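The Prillard Inheritance

By the time the lawyer got to the accordion, Hugo Palacios had already lost the house, the lake lot and the good car, and was beginning to suspect a pattern.

"To my nephew Hugo," the lawyer read, "who once told me at dinner that music was mostly a matter of confidence, I leave my Prillard, and 800 dollars for lessons."

His cousins looked at their shoes. The accordion sat on the side table in its case, smelling like a church basement.

Hugo had said that at dinner. He had been nineteen and on his third glass of his aunt's sherry, and he had gone on to say a few things about opera. She had nodded and passed him the beans. She had waited 20 years.

He put the case in the hall closet and left it there until April, when the closet rod came down and he had to move everything out anyway. He opened it on the kitchen floor. Inside the lid she had taped a card with the name Fung-ping Lai and a phone number, and under that, in her square handwriting, "She is expecting you."

Fung-ping Lai taught above a dry cleaner on Chung Street. She was small and wore a cardigan with a tissue in the sleeve. She had him sit in a straight chair and strap the thing on, and then she listened to him for what felt like most of the afternoon.

"Your aunt said you'd be bad," she said. "She was generous."

"I haven't had a lesson yet."

"You've had one now. That's forty dollars."

He came back the next week, mainly to be rude to her, and the week after that because he'd thought of something better to say. She gave him a waltz. It was a children's waltz, with a drawing of a bear at the top of the page. He played it in his apartment with the windows shut. On the second night King-fai Wei from downstairs knocked and asked, with real concern, whether he was moving furniture.

"I'm practicing."

"Oh," said King-fai. "For what?"

Hugo didn't have an answer to that, so he told him a wedding.

This was a mistake. King-fai had a niece, Yen-ting Liu, who was getting married in August and whose band had just canceled over a matter of parking. By Sunday she had called twice. She didn't have much money, she said, but there would be a dinner, and her grandfather loved the accordion. Her grandfather was going deaf, she added, as if that were a separate subject.

"I know one song," Hugo said.

"Is it long?"

"It can be."

He told Fung-ping Lai, expecting her to forbid it. She took the tissue out of her sleeve, looked at it, and put it back.

"How much is left of the 800?"

"Forty dollars."

"Then we have one more lesson," she said. "Play it slow. People will think you mean something by it."

The wedding was on Friday, August 27, 2021, in a rented hall with a low ceiling. Hugo played the bear waltz eleven times. Somewhere in the fourth he hit a chord he hadn't planned on, and the grandfather got up, held out his hand to the bride, and danced with her straight through it, a good half beat ahead of the music.

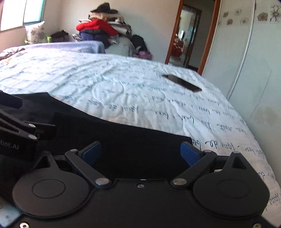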